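3.2 How people talk about dinnerware sizes

I came into this part of the project thinking size words would be the easy bit. Small, medium, large, done! Then I started reading the shop listings we pulled from Tisia, Jedano and Hervieu (3,762 of them once I'd thrown out the duplicates) and my nice tidy coding sheet fell apart in an afternoon.

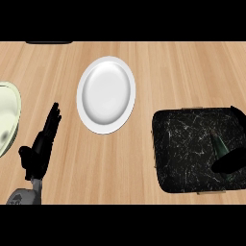

Figure 2. A white oval plate on a pale wooden tabletop.

The trouble starts with "platter." Jedano uses it for pretty much anything you could serve from, while Hervieu saves it for the biggest pieces and calls the rest "serving plates." I ended up coding the seller's own word first and the listed length second, and I kept those two columns apart all the way through. It was slow going, but it meant I could go back later and see where the words and the inches disagreed.

I also set aside 43 listings that gave no measurements at all. A few of them said things like "generous" or "good for two," which I loved reading but couldn't use here, so they come back in Section 4. The Zutden catalog from January went in a separate file too, because its sizes are in centimeters and my first conversion had a rounding mistake that touched 37 entries. I've fixed those in Table 2.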